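The Inventory of the North Room

Simness House, Residential Services
Report on the Vacating of a Room
Submitted to the Warden, Mrs. Jean Rennie, in February

1. In keeping with the house rules, the undersigned attended the north room at the request of the family in order to prepare its contents for removal. The resident, Miss Ailsa MacAulay, had given notice by letter from Gornville, where she has accepted a position. The letter ran to 2 pages. The first concerned her deposit. The second concerned the black cloth.

2. The room was let furnished. The bed, the wardrobe and the shelves are the property of the house and will remain. All other articles were to be folded, wrapped and sent on by the carrier, Gökçe, whose van was expected at four in the afternoon.

3. Miss MacAulay's instructions on the cloth were as follows: "Please do it last. Fold it the long way, and then again the long way, and roll what is left. My grandmother would not have it squared. Mr. Leckie will say it does not matter. Please do it anyway."

4. The undersigned records that he did say so, aloud, to Miss Ogunleye, before he had reached the end of the paragraph.

5. Miss Ayodele Ogunleye, of the second floor, assisted throughout. She had known the resident for the whole of her stay and was able to say which things on the shelves had been gifts and which had been bought in a moment of weakness. The undersigned had proposed that the small figures be placed together in one carton. Miss Ogunleye asked that each be wrapped separately. This added the better part of an hour to the work and is entered here to account for the time claimed.

6. The cloth was laid out on the bed, there being no other surface long enough to take it.

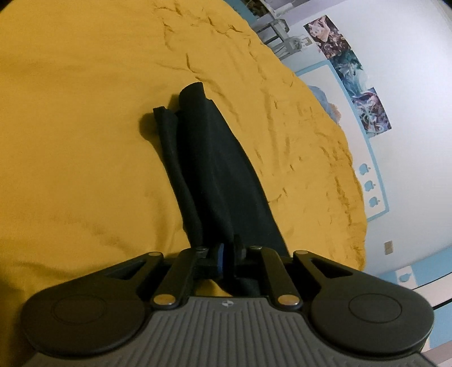 7. It is the view of the undersigned that the long fold is impractical. A squared cloth sits flat in a carton. A long one must be laid corner to corner, and everything else must be arranged to suit it. Miss Ogunleye replied that this was very likely what the grandmother had in mind.

8. Some history may be of use to the Warden. The cloth came from Cedham with the grandmother, who had it from an aunt. It was never worn, so far as the family knows. It was spread over the back of a chair in company and put away when company left. When Miss MacAulay first took the room, she asked whether she might hang it in the hall, and was told by this office that the hall was not available for private display. The letter of refusal is in the file. It was signed by the undersigned, and he had forgotten it until he went looking for the key receipt and found the one clipped to the other.

9. The refusal was correct under the rules then in force. The undersigned has read it again and finds nothing in it that he would be required to change. He notes that it is four lines long and that her request had filled both sides of a sheet.

10. On the first attempt, the folds did not meet. On the second, Miss Ogunleye took one end and the undersigned took the other, and they walked toward each other and back again in the manner of people folding sheets, which the undersigned had not done since his mother's house was sold. He was asked whether he was all right. He stated that he was.

11. Miss Corinne Lindqvist, who is to have the room next, came to the door at this point to ask about the posters. She had seen them on an earlier visit and hoped that they might stay. She was informed that they belonged to the departing resident. She then asked about the headboard with the apples, and was pleased to learn that it went with the bed. She offered to come back at a better time. Miss Ogunleye told her that she might as well come in.
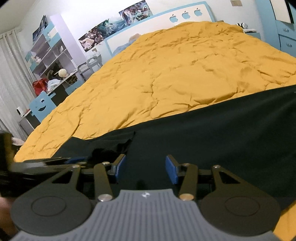

12. Miss Lindqvist asked what the cloth was for. Neither of those present could give an answer suitable for the record. She took hold of it in the middle, where it had begun to sag, and the work went more easily with three.

13. The carrier arrived early and was asked to wait. He did so without charge, and the undersigned recommends that the house use him again.

14. No damage to the furniture was found. The deposit should be returned in full. A deduction for marks on the wall was considered, as the schedule allows, and has been waived at the discretion of this office.

15. The cloth went last, in the long fold, laid corner to corner in the final carton. A copy of the letter of refusal was removed from the file and placed beneath it with a short note in the hand of the undersigned. The contents of the note are not recorded, being private correspondence.

16. The undersigned further requests that the rule on displays in the hall be placed before the Warden for review at her convenience. He is prepared to speak in favor of a change.

Respectfully submitted,
Ross Leckie
Clerk of the House

Noted and approved. The hall has been bare long enough. Ask the MacAulay girl if she visits.
J. Rennie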